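Household Sorting Program: Progress Report
Submitted to Skovance, July 22, 2024

1. Activity to date

The Kurtuluş room has held 10 sessions in this reporting period. Each session begins with mixed household goods and play pieces on the wooden table. Bowls, cups, sponges and utensils are set out together, and the large green tray stays in its place at the side.

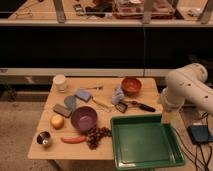 The Serkmont office has asked whether sharp items should be left out until participants have finished the first level. We accept this point. Scissors will be held back for the first three sessions of the next group.

2. Materials

The set supplied under the Devix budget line remains in use. The purple bowl and the smaller orange-red one serve as the main sorting points for food pieces. The yellow fruit and the grapes are included in every session. Two sponge pieces are due for replacement, and the cost falls within the approved amount.

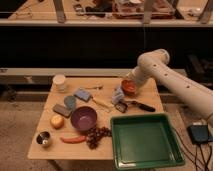
3. Next period

A further 13 sessions are planned through October. Written instructions for clearing the table will be revised before the first of these, and a copy will be sent to Skovance with the next statement of expenses.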